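How to Watch a Robot Demo Without Being Sold One

I have sat through enough open days to know that a good demo is mostly a choice of what to leave out. Gunberg held its spring one in April, with Espinoza supplying the arms and Cutier the hands, and I went with a short routine I use every time. It works for any tabletop demo, board games included.

Step 1. Get there before the talk starts.
The setup tells you more than the speech. Look at what is on the table and ask which of it the robot is meant to handle. At Gunberg the job was Chinese chess, and there was also a bottle, a pear and a few packaged things along the back. Ask if those are part of the task or just there. I got two different answers from two people in matching shirts.

Step 2. Find the person.
Ask who is driving. A hand that follows a human operator and a hand that picks its own moves look the same from the third row. If the answer is "a bit of both," ask which bit. Write down the answer word for word, and keep asking until it has a verb in it. 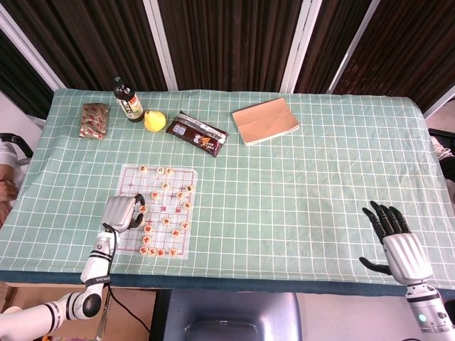 Step 3. Ask for the same move three times.
Anyone can get one clean pick. Round wooden pieces are a fair test for a multi-fingered hand – they are low, they sit close together, and a clumsy thumb will shove the neighbor. Pick a piece yourself, preferably one that is nearly touching another. If the host steers you to a piece standing on its own, put that in your notes too.

Step 4. Move the board.
Only a little, and only with permission. A printed sheet lying on a tablecloth can shift and wrinkle, so a system that depends on it staying put is going to have a bad week outside the showroom. I asked for a small turn. I was told the calibration had been done that morning and they would rather not.

Step 5. Get the failure count.
The handout from Gemo, who wrote the software, said 333 practice picks. It did not say how many worked. Ask for the number of attempts, the number of drops, and how many times a person reached in to fix something. If you only get the first number, you have been given a number about patience.

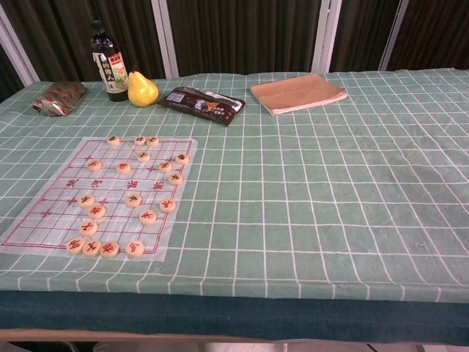 Espinoza wrote to me after I posted an early version of this list, and the complaint was that step 5 is unfair at an open day, that early counts get quoted for years by people who never saw the machine run, and that any lab with sense will keep them back until the setup has settled. I take the point about quoting. I still want the drops.

Step 6. Stay for the reset.
When the crowd goes for coffee, watch who puts the pieces back. If the arms are supposed to be able to move pieces, resetting the board is the same job with nobody clapping. I waited 19 minutes and then had a train to catch, so that line in my notebook is blank.

Take a pen. The Wi-Fi at these things is terrible.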